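Visit report: Hakley animal shelter, open house and adoption event
December 15, 2021

The Hakley shelter opened its new intake and kennel wing to the public for one afternoon, ahead of the benefit concert that will pay for the second phase. I went for the building and stayed for part of the sound check.

Entry is through the old office, where visitors sign in and leave their own dogs with the desk. The new wing starts behind a double door. Intake is on the left, isolation on the right, each with its own air supply. The units are by Zovton and sit on the roof. According to the information sheet, isolation is held at lower pressure than the corridor, so air moves in and does not come back out. A gauge beside the door shows the difference. It was reading normally when our group passed.

The kennel block has 4000 square feet of floor, double what the old one had (2000). Runs are back to back with a drain channel between them, and the floor slopes toward the channel. Sound is the weak point. Ceiling panels have been installed over the runs but not over the corridor, and with one dog barking at the far end it was hard to hear the guide. The second phase is supposed to correct this.
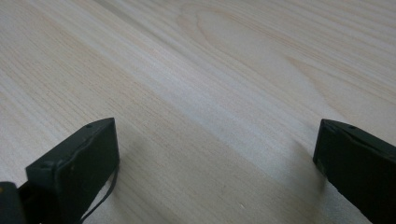

The cat rooms are smaller and much quieter. Each has a window to the outside and a pass-through to a screened porch, closed for the winter. Cats are grouped by temperament, and new arrivals spend seven days alone before they join a group.

The surgery suite was shown through glass only. The shelter recorded 1307 spay and neuter procedures this year under the Dumitrescu grant, which covers supplies and one technician. Owners in the county pay a reduced fee. The waiting list is about 7 weeks long and is kept on paper at the front desk.

The concert is in the Clalilau hall across the road. The stage was up and two acoustic guitars were being checked — no drums, at the shelter's request, as the hall shares a parking lot with the kennels. Tickets are sold at the door and at the shelter office. Adoption hours stay the same that day.

Parking is limited. The lower lot was full by early afternoon, and the upper one is gravel with no lighting.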